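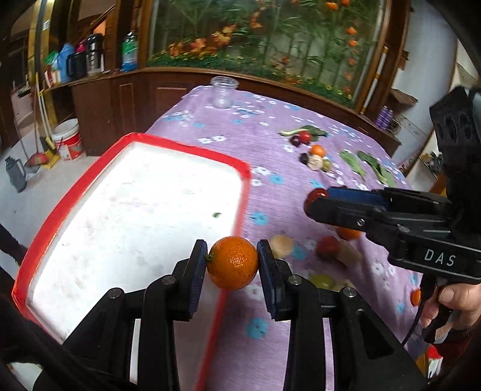 21/06/2025
By Niloufar Sadeghi, Press Office, Town of Venarwood

Venarwood Police Ask Residents to Register Bicycles Before September

The Venarwood Police Department opens today a free bicycle registration program for all residents of the town and of the neighboring village of Usley. The program answers a rise in bicycle thefts near the train station and the public library.

In the last year, officers recovered many bicycles which they could not give back. The department did not know who the owners were, and most owners did not have the serial number. At the moment 60 bicycles are standing in the storage room behind the station on Fallahi Street.

"We find a bicycle, we keep it dry, and then we wait for a call that does not come," said Police Chief Ruairí Duggan. "With a number in our system, an officer can call the owner on the same evening."

To register, residents should bring the bicycle and one document with a photo to the front desk. An officer writes down the serial number, the color and the make, and puts a numbered sticker on the bicycle. The visit takes a few minutes. Children under 14 should come with a parent or guardian. The department has 3000 stickers for the first phase, which ends in September.

Sergeant Mechthild Steiner, who is responsible for the program, also asks residents to report every theft, even when the bicycle is old or of small value. Reports can be made at the front desk or by telephone. For a theft which is happening now, residents should call 911 and should not try to stop the person themselves.

The town council approved the program with four votes in favor and one against. Council member Mojtaba Rostami, who voted against, asked for a written report on the costs. The department will present this report to the council after the first phase.

Owners who lost a bicycle in the last year may come to the storage room and look for it. They should bring a receipt, an old photo of the bicycle or the serial number, if they have it. Bicycles that are not claimed will be kept until the end of the first phase.

Questions from the press can be directed to Niloufar Sadeghi at the Town Hall, extension 1371.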